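Sorting cell (budgeting and planning)

A sorting cell is a small robot workstation, usually one or two arms at a shared table, bought to take mixed parts out of one container and put them into others. In the planning of small workshops the term covers the whole purchase: arms, grippers, cameras, table, bins, cabling, fitting and training. It is one of the most approachable ways into automation, and a very pleasing thing to plan well.

Costs

Budgets are normally split into the arms and everything else, and everything else is where the interesting decisions lie. The Jondon planning sheet, widely passed around among repair and recycling workshops, lists grippers, fingertips, mounts, cable guides, spare cables, lighting and a table stiff enough not to shake when an arm stops sharply. It also has a line for trays and bins, which cost very little and have a wonderful effect on how well the cell works. In the worked budget that comes with the sheet, 4000 pounds is put aside for fitting and training, 1757 for grippers and spares, 280 for bins and trays and 99 for labels, liners and pens.

Yeom, a workshop that sorts parts from old household electronics, planned its cell the other way round. Bo-ram Hong began with the bins, laid them out on a bare table, and only then worked out how far each arm would have to reach. The arms chosen were a size smaller than those first quoted for, and the saving went on a second set of fingertips.

Choosing for the parts

Loose wires are the hardest test for any gripper on a shopping list. They bend, tangle and hang down on both sides of the fingers, so a bin with a wide opening is worth more than a deep one. Circuit boards are stiffer but have uneven faces. Suppliers will often try a customer's own parts before an order is placed, and a bag of the most awkward ones makes for a splendid afternoon.

Yellow bins around a steel tray lined with white paper, with a red circuit board and wires to be sorted: 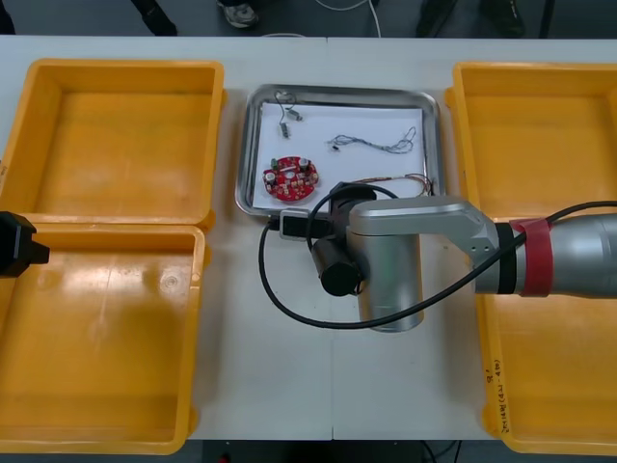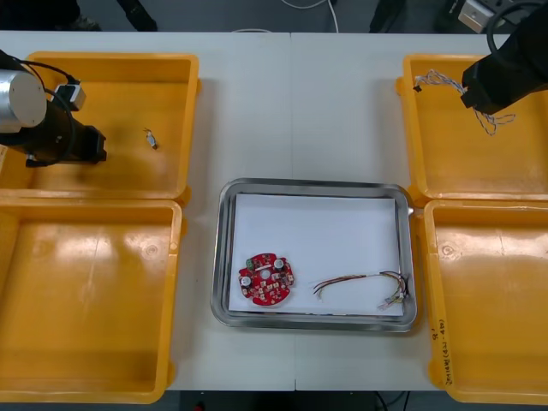
Junaid Rizvi would put the money in a different order. In a reply to the Jondon sheet he argued that the spares line should be filled in before any arm is chosen, as a worn cable can stop a cell for longer than a slow arm ever will, and that two cheap arms with a full shelf of spares beat one fine arm with none. Later copies of the sheet carry his order as a second column.

Running costs

Yearly costs include power, fingertips, cables and the hours spent teaching the cell new parts. Flornex buyers reckon these hours per new part, while Poslow enters them as a single sum each October.

See also: Bin layout; Gripper fingertips; Second-hand arms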